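What to start now that your favorite show is between seasons

April is a cruel month for anyone who just ran out of episodes, so we went digging, and wow, did we come up with some good stuff! First up is Ovuvwood, a slow, foggy small-town mystery with 10 episodes and a last shot we're still arguing about in the office. Give it until episode 4, when the ferry finally docks and everything you thought you knew about the sheriff goes overboard.

If you'd like to laugh instead, try Jendodura (half-hour episodes, a family-run radio station, the best theme song in ages). And for the long haul there's Esex, a hospital soap with 894 episodes and counting. We're on number 100 and have no plans to stop, even if the twins storyline drags a bit.

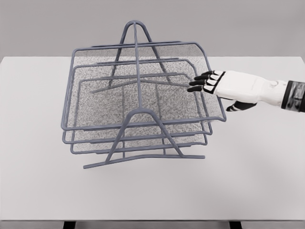

Three-tier wire letter tray, slate gray.

Next month: Atallah, the courtroom drama half of you have been writing in about. Keep those picks coming!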